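Ticket: Dixit dryer stops mid-cycle, laundry still damp at the waistband
Opened by Nisha Sengar, September 20, 2023 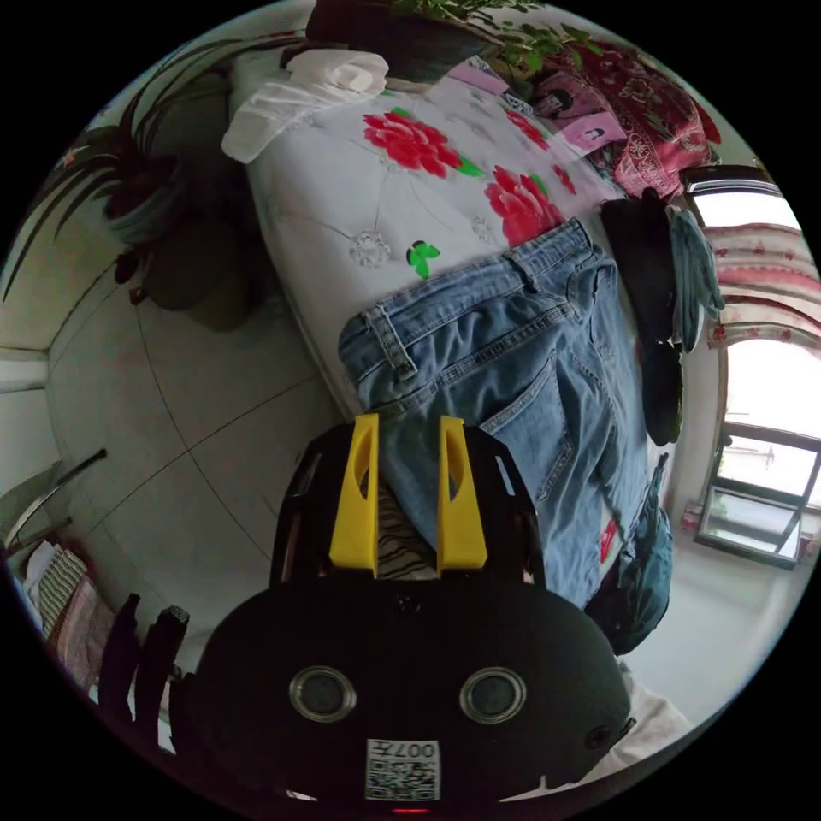 Okay, so I've got a Dixit condenser dryer in the upstairs hall closet and for the past few loads it has been quitting early. It runs, it tumbles, it sounds totally normal, and then it plays the little end-of-cycle tune with most of the program left to go. T-shirts come out fine. Anything thick doesn't, and I mean towels, sweatshirts, and above all denim. I've ended up finishing things off by hand, which is how a pair of light blue jeans gets spread out diagonally across the bed when it should be folded in a drawer by now! The legs are usually okay after a cycle. It's the waistband and pockets that stay clammy.

Stuff I've done so far, in case it saves somebody some typing:

Cleaned the lint filter (I do this every load anyway, my mother raised me right).
Pulled the condenser unit out and rinsed it in the tub. There was a gray felt pancake in there, gross, but the next load stopped early just the same.
Emptied the water tank. It was maybe a third full.
Unplugged the whole thing overnight.
Tried "Extra Dry" and "Cupboard Dry." Same result on both. Timed drying DOES run all the way, if I set it manually, so the heater seems fine to me?

No error code on the display. The drum light comes on when I open the door.

Reply from Ramesh Pal, support

Hi Nisha, thanks for the detail. If timed drying finishes and the automatic programs don't, I'd look at the moisture sensor. It's the two metal strips inside the drum, just below the door opening. Dryer sheets leave a film on them and the machine decides the load is dry. Wipe both strips with white vinegar on a soft cloth, let them air out, and run a mixed load on Cupboard Dry. Do you use dryer sheets?

Reply from Nisha Sengar

Ha, yes, one every load, sometimes two with towels. I wiped the strips and the cloth came away kind of waxy. First load after that was six towels and it ran 9 minutes longer than the last time, but they were still a bit damp in the hems. Second wipe, scrubbed harder, and the next batch of towels came out properly dry. Jeans are still hit or miss. I've been turning them inside out, which helps the pockets some.

Reply from Ramesh Pal, support

Good progress. Please skip the sheets for now and dry the denim separately from light things. I'm leaving the ticket open until you've had a few more loads through it.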